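Chapter 3
Chores, Workbenches and the Limits of the Hand

Learning goals
After reading this chapter you should be able to explain why handling soft materials is harder for a machine than handling rigid ones, and to tell apart a task that is remotely operated, partly automated, and fully automated.

3.1 Can a machine do it yet?

Ask a class which jobs at home they would give away first and the answers are predictable: laundry, dishes, picking up after children. Ask the owner of a repair shop and you will hear about sorting, taping, threading and tying. In May the Trernia workshop survey put this question to 298 small shops. Of these, 117 named a job that involved cloth, cord or wire.

Machines have welded car bodies for decades. A car body holds its shape and arrives in the same place every time. A dish towel does neither. Once it is picked up by one corner, the rest of it hangs in a way that depends on the weave, the weight and how it was lying before. Thread is worse. It slips, twists, frays and catches on the tool that is holding it.

Sewing brings most of these problems together in a small space. A hem on a pair of pants and a row of stitches in a practice pad ask for the same basic skills: hold the needle, push it through at the right angle, pull the thread and make a knot.
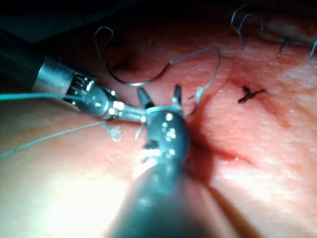

Figure 3.1 Suturing on a synthetic tissue pad with two robotic instruments. A tied knot sits to the right of the tools.

A picture of finished work does not tell us who or what was in control. Instruments of this type may be guided by a person at a console, by software, or by a mix of the two. Throughout this book we ask that question before we call any task automated.

We also ask how often the task succeeds. The Lubis mending bench, discussed in Section 3.4, was given 20 torn pillowcases and closed 3 of them without help. A person who sews would find that a poor result. For the engineers it was useful, as most of the failures came at the same step, when the thread had to be regrasped after a pull.

Section 3.2 covers gripping and Section 3.3 covers sensing. The Jakico and Drurkulora case studies at the end of the chapter deal with folding and cable routing.

Key terms: deformable object, regrasp, teleoperation, success rate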